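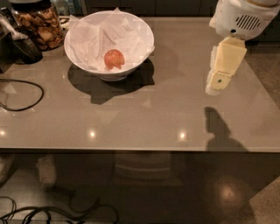
What does Londora do?

We bring fresh fruit and dried snacks to shared kitchens, and keep the bowls and jars topped up.

About us

Small firm, five people, one van. Started by Sorcha Leckie and Marcela Pešek in October, out of Sorcha's garage. First customer was a dentist's upstairs. Still is, still wants pears.

How it works: bowl on the table, jar next to it. Bowl gets fresh paper each visit, fruit goes on top. Old paper goes home with us. Apples mostly, plums when they're good, bananas only if you ask (they turn everything else brown and we get the phone call). Jars are glass with a proper lid. Please don't put them in the dishwasher, the lids dont like it.

Dried fruit is done by Marcela's aunt Jarmila, sliced thin, no sugar. Flavours change. Apple is always on.

Down to the last one before we're due? Ring and we'll try to fit you in. Usually can, mornings are best.

Who's who
Sorcha – orders, van, complaints
Marcela – buying, invoices
Jarmila Pešek – drying and slicing
Tatiana Charvát – rounds north of the river
Maj-Britt Torvik – rounds south of it, also jar washing

We look after roughly 60 kitchens now. Smallest order is 3 kilos of fruit a week. Bowl and jar are lent free, we'd like them back if you leave.

Prices on the next page, being updatd, so ask if something looks odd.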